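Oferta de empleo: técnico/a de taller de encuadernación y conservación de papel en Gidard

Incorporación en enero. Jornada parcial, contrato de un año prorrogable.
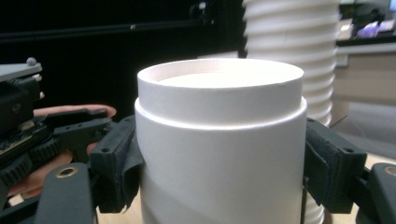 ¿Hace falta titulación en conservación y restauración para presentarse?

Basta con un ciclo de grado medio o superior en artes gráficas, encuadernación o similar, o con dos años de experiencia demostrable en un taller. La titulación universitaria se valora, pero no sustituye a la prueba práctica.

Gidard es un taller de encuadernación y conservación de documentos que trabaja para archivos municipales, parroquias, notarías, bibliotecas pequeñas y particulares. Los encargos más habituales son la costura y reencuadernación de libros de registro, la limpieza en seco de legajos, la reparación de desgarros con papel japonés y la fabricación de cajas y carpetas a medida. También hacemos encuadernación nueva, sobre todo tesis, libros de firmas y ediciones cortas. El taller está en la planta baja del edificio Vata, con entrada por el patio.

Buscamos una persona para reforzar el equipo durante el encargo del fondo Skasham, un archivo de planos, libros de cuentas y correspondencia comercial que llegará al taller en varias entregas. La primera consta de 142 libros de registro y 138 carpetas de planos plegados. Los libros tienen en su mayoría media piel con los lomos sueltos. Los planos son de papel vegetal y tela encerada, y muchos llevan pegada cinta adhesiva antigua.

Funciones del puesto

- Recepción de materiales y comprobación del estado de cada pieza con la ficha del taller.
- Limpieza mecánica con brocha, goma rallada y aspirador de succión regulable.
- Desplegado y alisado de planos con humectación controlada.
- Retirada de grapas, clips y cintas, salvo las que la ficha indique que deben conservarse.
- Costura sobre cordeles y sobre cintas, enlomado y colocación de cabezadas.
- Corte y montaje de cajas de conservación en cartón sin ácido.
- Preparación de engrudo y limpieza de útiles al final del turno.
- Anotación de los tratamientos en la base de datos. Se enseña a usarla durante la primera semana.

No se pide hacer trabajo comercial ni atención telefónica. De forma puntual habrá que acompañar una entrega, siempre dentro del horario y en el vehículo del taller.

Requisitos

- Formación o experiencia en los términos indicados al principio.
- Manejo de cizalla, prensa de tornillo y telar de coser.
- Nivel de castellano suficiente para redactar informes breves.
- Permiso de trabajo en vigor.
- Disponibilidad para incorporarse en enero.

El trabajo se hace de pie buena parte de la jornada y hay que mover volúmenes grandes. Los libros más pesados se trasladan siempre entre dos personas o con carro. Quien tenga alergia al polvo o al moho debe indicarlo en la solicitud: no excluye del puesto, pero condiciona el reparto de tareas, porque parte de la correspondencia del fondo ha pasado años en un sótano.

Se valorará

- Experiencia con papel vegetal y otros soportes de plano.
- Conocimientos de dorado a mano o de composición con tipo móvil.
- Lectura de letra manuscrita de los siglos XIX y XX.
- Carné de conducir B.
- Haber trabajado con series documentales completas y no solo con piezas sueltas.

Condiciones

Contrato de un año a 25 horas semanales, con posibilidad de prórroga cuando se confirme la segunda entrega del fondo. El horario es de mañana, de 9:00 a 14:00, de lunes a viernes. Durante los meses de julio y agosto se entra a las 8:00 y se sale a las 13:00. El taller cierra dos semanas en agosto y esos días cuentan como vacaciones. El resto de los días se acuerda con el equipo al comenzar el año.

El salario se fija según el convenio de artes gráficas para la categoría de oficial, en proporción a la jornada, con catorce pagas. Hay un mes de prueba. La ropa de trabajo, los guantes y las mascarillas los pone el taller. Las herramientas de mano también, aunque quien prefiera traer sus plegaderas y cuchillas puede hacerlo, y se le reserva un cajón con llave.

Además se cubre un curso de formación de 35 horas al año dentro del horario laboral. En la última convocatoria se hizo sobre eliminación de adhesivos, y para la próxima están propuestos el injerto de papel y la conservación de encuadernaciones en tela. La elección se hace entre todos.

Cómo presentar la solicitud

Hay que enviar un único archivo PDF con el currículum, una carta de una página como máximo y entre cuatro y seis fotografías de trabajos propios. Cada fotografía debe llevar una línea que explique qué parte del trabajo hizo la persona candidata. No se admiten enlaces a redes sociales en lugar del archivo. También se puede entregar la documentación en papel en el taller, en horario de mañana, dentro de un sobre con la referencia «Técnico Skasham».

El plazo termina el último viernes del mes anterior a la incorporación, a las 14:00. Las solicitudes que lleguen después se guardarán para futuras vacantes si la persona así lo pide.

Proceso de selección

Primero se revisan las solicitudes y se contesta a todas, también a las que no pasan a la siguiente fase. Las personas preseleccionadas harán una prueba práctica de una mañana en el taller. Consiste en tres ejercicios: coser un bloque de ocho cuadernillos sobre cintas, reparar un desgarro en un papel de escritura del siglo pasado y montar una caja sencilla a partir de unas medidas dadas. Los materiales los pone el taller y las piezas no tienen valor histórico. La prueba se paga con 60 euros, más el billete de transporte público si se viene de fuera del municipio.

Lo que se mira en la prueba es la limpieza del acabado, el orden en la mesa y la capacidad de seguir la ficha. La velocidad no puntúa. Al terminar hay una entrevista de media hora sobre los ejercicios y sobre las fotografías enviadas.

La decisión se comunica por correo electrónico en el plazo de una semana desde la última prueba. Se formará una lista de reserva con dos personas, válida durante todo el contrato.

Preguntas frecuentes

¿Se puede compaginar con otro trabajo? Sí, siempre que el horario no coincida. Si el otro empleo es en un taller del mismo ramo, hay que comunicarlo antes de firmar.

¿El taller es accesible? La entrada por el patio no tiene escalones y el aseo está adaptado. La cizalla grande está en un altillo al que se sube por escalera, pero el corte en esa máquina puede asignarse a otra persona.

¿Se admiten estudiantes en prácticas? Esta plaza no es de prácticas. Las solicitudes de prácticas se abren en primavera a través de los centros de formación.

¿Cómo se llega? El autobús de la línea comarcal para delante del edificio Vata. Hay aparcamiento para bicicletas dentro del patio y no hay plazas de coche reservadas para el personal.

Los datos recibidos se usarán solo para este proceso y se borrarán cuando termine la vigencia de la lista de reserva.

Artículos relacionados

Curso de iniciación a la costura copta: plazas disponibles
Venta de retales de tela de encuadernar y guardas pintadas
El archivo Dow termina su traslado: 800 cajas nuevas en estantería
Cómo guardar planos en casa sin doblarlos
Horario de recogida de encargos en enero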